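로봇은 언제쯤 내 방을 치워 줄까?

어린이 과학 읽을거리 | 기계와 집안일

엄마가 "방 좀 치워라" 하고 말씀하시는 소리를 들으면서 이런 생각을 해 본 사람, 손 들어 보세요. '로봇이 대신 치워 주면 좋겠다.' 네, 글쓴이도 손을 들었습니다. 글쓴이는 어른인데도 그렇습니다. 어른의 방도 저절로 치워지지는 않거든요.

만화나 영화에 나오는 로봇은 못 하는 일이 없습니다. 설거지를 하고, 양말의 짝을 찾고, 가끔은 지구도 구합니다. 그런데 우리 집에는 왜 아직 그런 로봇이 없을까요? 지구를 구하는 일은 몰라도 양말 정도는 금방 될 것 같은데 말이에요. 양말부터 이야기해 봅시다.

양말은 왜 그렇게 어려울까

여러분이 양말을 개는 모습을 떠올려 보세요. (개 본 적이 없다면 오늘 한번 개 보세요. 이 글을 읽고 나서 해도 됩니다.) 빨래 더미를 뒤져 한 짝을 찾고, 비슷하게 생긴 다른 짝을 찾고, 둘을 겹쳐서 돌돌 맙니다. 텔레비전을 보면서도 할 수 있는 일이지요.

로봇에게는 이 일이 산 넘어 산입니다. 우선 양말은 볼 때마다 모양이 다릅니다. 펴져 있을 때도 있고, 뭉쳐 있을 때도 있고, 뒤집힌 채 바지 안에 숨어 있을 때도 있습니다. 여러분은 뭉친 양말을 보면 "아, 양말이네" 하고 바로 압니다. 로봇의 눈인 카메라에는 그냥 회색 덩어리가 들어올 뿐이고, 그 덩어리가 양말인지 행주인지 자고 있는 고양이인지는 따로 배워야 합니다. 고양이를 돌돌 말면 큰일이니까 꼭 배워야 합니다.

잡는 것도 문제입니다. 사람 손에는 손가락이 다섯 개 달려 있고, 피부에는 무언가에 닿았는지, 미끄러지는지, 뜨거운지를 알려 주는 감각이 가득합니다. 여러분은 주머니 속을 보지 않고도 동전과 사탕을 구별할 수 있지요. 일하는 로봇 중에는 손가락이 두 개뿐인 것이 많습니다. 집게손이라고 부르면 딱 맞습니다. 궁금하면 젓가락 한 벌만 가지고 티셔츠를 개 보세요. 한 장을 다 개고 나면 로봇을 조금 존경하게 될지도 모릅니다.

벌써 잘하는 일도 있어요

로봇 흉만 보면 불공평하니 잘하는 일도 알아봅시다.

바닥을 돌아다니는 청소 로봇은 이미 많은 집에서 일하고 있습니다. 방바닥은 대체로 평평하고, 먼지는 아무 방향으로 빨아들여도 화를 내지 않습니다. 그래도 청소 로봇을 부르기 전에 우리가 먼저 바닥의 장난감을 치워야 하지요. 방을 치워 주는 기계를 위해 방을 치우는 셈인데, 어른들은 여기에 별로 불만이 없는 것 같습니다.

세탁기도 대단합니다. 빨래를 넣고 단추만 누르면 되니까요. 다만 세탁기는 바닥에 떨어진 바지를 주우러 오지 않습니다. 빨래가 끝나면 소리만 내고 가만히 기다립니다. 널고 개는 일은 여전히 사람 몫입니다.

공장과 창고에는 훨씬 부지런한 기계들이 있습니다. 상자에 뚜껑을 덮는 기계, 물건을 줄 맞춰 옮기는 팔, 선반 사이를 다니는 수레 같은 것들이에요. 장난감 상자를 포장하는 드린다르(Drindar) 공장을 볼까요? 이 공장의 포장 팔은 한 시간에 상자 798개를 옮깁니다. 밥도 안 먹고 "언제 끝나요?" 하고 묻지도 않습니다. 대신 상자는 언제나 같은 크기로, 같은 방향으로, 같은 자리에 와야 합니다. 누가 상자를 옆으로 눕혀 놓으면 팔은 그대로 멈추고 사람을 부릅니다. 사람은 와서 상자를 세워 줍니다. 이 일은 2초면 끝납니다.

비밀은 '늘 똑같은 것'에 있어요

공장의 팔이 일을 잘하는 까닭은 세상이 팔에게 맞춰져 있기 때문입니다. 조명도 그대로, 바닥도 그대로, 상자도 그대로입니다.

집은 어떤가요? 어제는 책상 위에 컵이 있었는데 오늘은 컵 위에 책이 있습니다. 의자는 날마다 조금씩 걸어 다니는 것 같고, 동생은 진짜로 걸어 다닙니다. 로봇에게 우리 집은 매일 새로 이사 온 집이나 다름없습니다.

마트도 만만치 않습니다. 모라노(Morano)라는 동네 마트에는 물건이 3000가지나 있습니다. 통조림은 단단해서 꽉 잡아도 되지만 두부를 그렇게 잡으면 두부가 아니게 됩니다. 포도는 한 송이로 들어야 하고, 과자 봉지는 세게 쥐면 안에서 슬픈 소리가 납니다. 사람 직원은 이런 것을 하나하나 외우지 않고도 그냥 압니다. 로봇은 그 '그냥'을 배우는 데 오래 걸립니다.

로봇은 어떻게 배울까

옛날 로봇은 사람이 적어 준 명령을 순서대로 따랐습니다. "팔을 오른쪽으로 옮겨라. 내려라. 잡아라." 블록이 딱 그 자리에 있으면 성공입니다. 블록이 손가락 한 마디만 옆에 있어도 로봇은 진지한 태도로 허공을 잡습니다.

요즘은 보여 주면서 가르치는 방법을 많이 씁니다. 사람이 로봇의 팔을 조종해서 같은 일을 하고 또 하고, 컴퓨터는 그 움직임과 카메라에 찍힌 모습을 함께 모아서 배웁니다. 여러분이 줄넘기를 배울 때와 조금 비슷하지만 연습량이 다릅니다. 매디건(Madigan) 연구실에서는 블록 하나를 집어 옮기는 동작을 가르치려고 2000번 정도 시범을 보였습니다. 줄넘기를 그만큼 봤다면 누구라도 한 번쯤은 넘었겠지요.

그러면 왜 하필 블록일까요? 블록은 구겨지지 않고, 떨어뜨려도 괜찮고, 색깔이 뚜렷해서 카메라로 알아보기 좋습니다. 엄마가 아끼는 접시로 연습을 시작하는 로봇은 오래 사랑받기 어렵습니다.

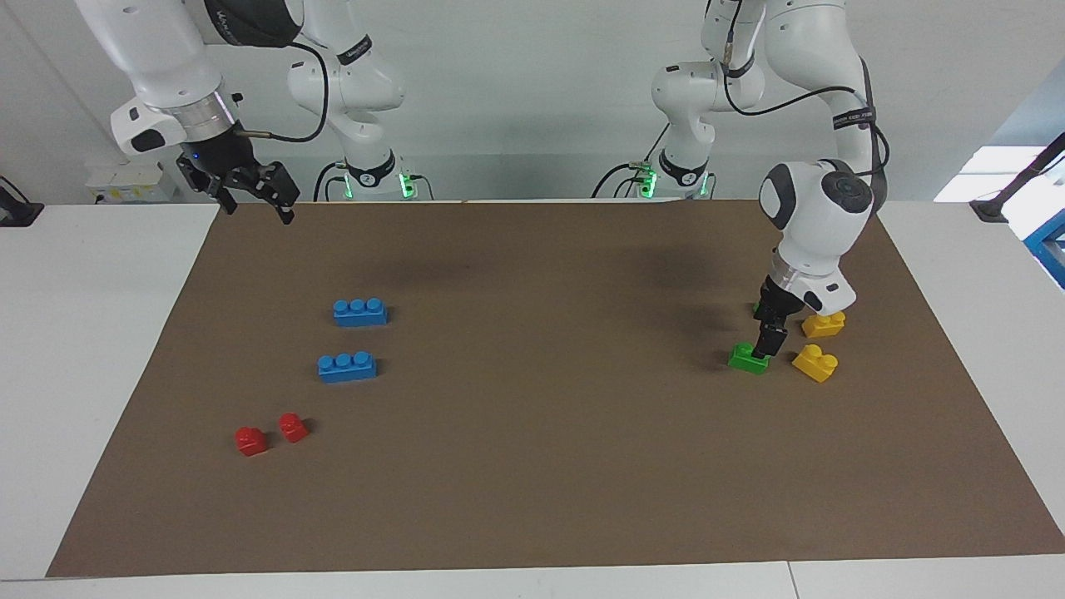 책상 위의 로봇 팔 두 대. 한쪽 집게는 초록 블록에 닿아 있고, 다른 쪽 집게는 빈손이에요.

팔이 두 대면 일도 두 배로 빨라질까요? 꼭 그렇지는 않습니다. 두 팔은 서로 부딪치지 않게 길을 나눠야 하고, 누가 무엇을 집을지도 정해야 합니다. 형제자매와 함께 방을 치워 본 사람이라면 이 문제가 얼마나 깊은지 잘 알 거예요. 그래도 두 팔이 손발, 아니 손과 손이 맞으면 할 수 있는 일이 늘어납니다. 한 손으로 병을 붙들고 다른 손으로 뚜껑을 돌리는 일처럼요.

블록을 색깔별로 나누는 일은 정리의 첫걸음입니다. 색을 구별하고, 어디로 보낼지 고르고, 잡고, 옮기고, 놓아야 하지요. 여러분 방에 있는 물건도 똑같은 순서로 정리됩니다. 다만 방에는 블록 말고도 반쯤 먹은 귤과 짝 없는 장갑과 어디서 떨어졌는지 모를 나사가 있습니다. 그 나사를 버려도 되는지는 로봇도 모르고 아빠도 모릅니다.

그래서, 언제 와요?

기계가 할 수 있는 일을 지금 기준으로 나눠 보면 이렇습니다.

이미 잘해요: 평평한 바닥 청소, 옷 빨기, 같은 상자 옮기기
연습하고 있어요: 블록과 컵 정리하기, 수건 개기, 식기세척기에 그릇 넣기
아직 멀었어요: 처음 보는 방을 혼자서 전부 치우기, 엉킨 목걸이 풀기, 동생이 숨긴 리모컨 찾기

수건 개기가 가운데 줄에 있는 것을 보고 실망했나요? 오신(Osine)이라는 연습용 로봇은 수건 한 장을 개는 데 209초가 걸립니다. 3분이 넘는 시간입니다. 여러분이 "하기 싫어요"라고 말하는 데 쓰는 시간과 비교해 보면 그렇게 느린 것도 아닙니다.

집안일 로봇이 정확히 언제 올지는 과학자들도 의견이 갈립니다. 금방이라는 사람도 있고, 한참 걸린다는 사람도 있습니다. 로봇이 온다고 해도 처음에는 비싸고, 느리고, 가끔 엉뚱한 것을 집을 거예요. 그때까지 여러분 방에서 일할 수 있는 가장 뛰어난 기술은 손가락 열 개와 눈 두 개입니다. 충전은 밥으로 합니다.

집에서 해 보기

준비물: 색깔이 다른 블록 여러 개, 나무젓가락, 눈가리개로 쓸 수건, 친구 한 명

1. 블록을 책상에 흩어 놓고 젓가락으로만 집어 색깔별로 모아 보세요.
2. 이번에는 눈을 가리고, 친구가 말로만 알려 주는 대로 손을 움직여 블록을 집어 보세요. "오른쪽, 조금 더, 아니 너무 갔어" 하고 말하는 친구가 로봇의 프로그램입니다.
3. 친구와 역할을 바꿔 보세요. 설명하는 쪽과 움직이는 쪽 중에 어느 쪽이 더 어려웠나요?
4. 다 놀았으면 블록을 통에 넣으세요. 이건 실험이 아니라 정리입니다.

낱말 풀이

집게손(그리퍼): 로봇 팔 끝에 달려 물건을 잡는 부분.
센서: 빛, 거리, 누르는 힘 같은 것을 알아차리는 장치. 로봇의 감각 기관이라고 할 수 있어요.
시범: 사람이 먼저 해 보이는 것. 로봇도 이것을 보고 배웁니다.
자동화: 사람이 하던 일을 기계가 스스로 하게 만드는 것. 방 청소에는 아직 일부만 해당됩니다.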